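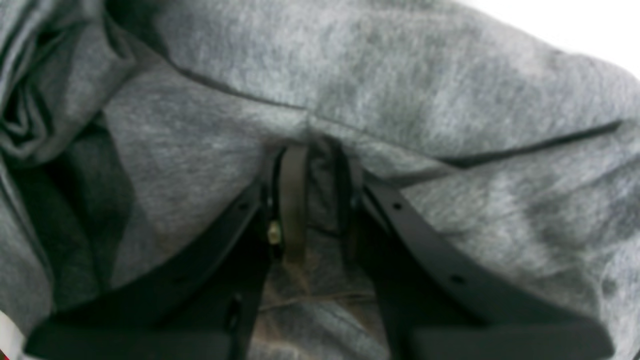

How does a video game make a whole island?

Imagine you are standing on a beach. There are palm trees behind you, a hill in the distance and a little path going off between the rocks. You walk up the path, and there is another beach, and a cave, and a waterfall behind the cave. You could keep walking all afternoon and still find somewhere new. Now imagine that all of it lives inside a game. Somebody had to put every one of those rocks there. Or did they?

Let's find out, and let's use a game world called Bresora to help us. Bresora is a big, green, stormy island, and it was made by a small team at a company called Maston. When we say small, we mean it. There were 6 people on the team at the beginning, and if each of them had tried to place every blade of grass by hand they would still be sitting there now, with very sore fingers!

So they asked the computer to help. You can give a computer a set of rules, a bit like a recipe. One rule might say, "Put sand wherever the land is low and close to the sea." Another might say, "Put pine trees on the hills, but leave them off if the slope is too steep." The computer follows the rules all over the island, very quickly, and out comes a landscape. Grown-ups who make games have a long name for this. They call it procedural generation, which you can say slowly a few times until it stops feeling like a mouthful.

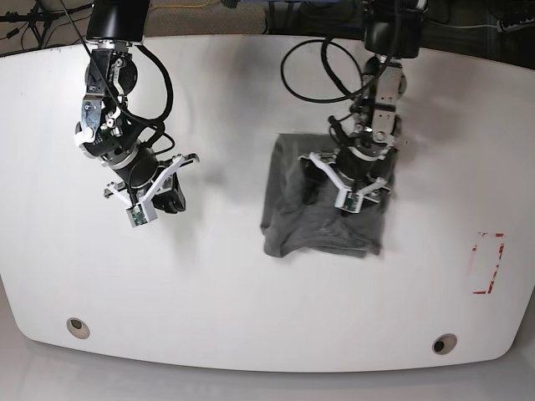
Does the computer make the same island every time?

It depends on a special number called a seed. If you give the computer the same seed and the same rules, you get exactly the same island, down to the last pebble. Change the seed and the hills move, the rivers bend another way and the caves turn up in new places. That is why friends sometimes share seeds with each other, so they can explore matching worlds.

It's a good name, isn't it? An apple pip is a tiny thing, but a whole tree comes out of it, with all its branches and leaves. A game seed can be tiny too. The seed for the very first Bresora map was just 130, and from that one little number came mountains, marshes and a long windy coast.

Of course, rules can go a bit wrong. Bok-nam Wang, who looked after the rivers in Bresora, remembers one version where the water flowed uphill, over the top of a mountain and down into somebody's cottage. She had to write a new rule telling water to look for the lowest ground nearby and go there. Real water does this without being told, but a computer doesn't know anything about water until you explain it.

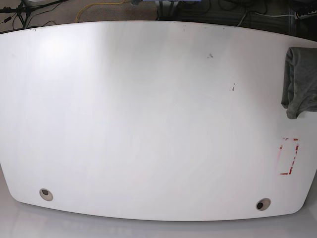
Rivers were only part of the job, though. An island made entirely by rules can be lovely to look at and rather dull to play in, like a very long walk with no picnic at the end. So once the computer had finished its share, the team went in and added the special places by hand. They built the village of Sellitz, with its crooked harbour and its bell tower. They hid an old map under the floor of the bakery. They also made a fox called Min, who follows you about and barks when there is something buried close by.

Here is another clever thing. When you are playing, the computer isn't showing you the whole island at once, because that would be far too much work. It cuts the world up into squares called chunks, and it only gets the nearest ones ready. As you walk forward, new chunks are loaded in front of you and the old ones behind you are put away — rather like somebody rolling out a carpet just ahead of your feet and rolling it up again behind.

Things that are far off are made simpler as well. A tree right beside you might have hundreds of leaves and a bit of moss on its trunk. The same kind of tree on a faraway hill may be only a flat green shape. Walk towards it, and the game swaps in better and better trees until you are close enough to climb one.
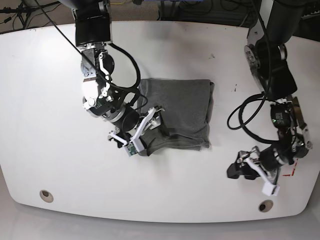 If you'd like to have a go at this yourself, you don't need a computer at all. Take a sheet of squared paper, some coloured pencils and a dice, and draw the outline of an island. Then go along the squares one at a time and roll for each. A 1 means sand, a 2 means grass, a 3 means forest, a 4 means hills, a 5 means a lake and a 6 means a mountain.

You may find that your island looks very jumbled, with mountains popping up in the middle of the beach. Try adding a rule. Perhaps a mountain is only allowed if it is touching a hill, and if it isn't, you have to roll again. Add a second rule for the lakes, or the sand, and see how the island changes. When you are happy with it, pick out 2 squares to be your special places, and give them names. One could be a village and the other could be wherever the treasure is, and you needn't tell anyone which is which until they have had a good look round.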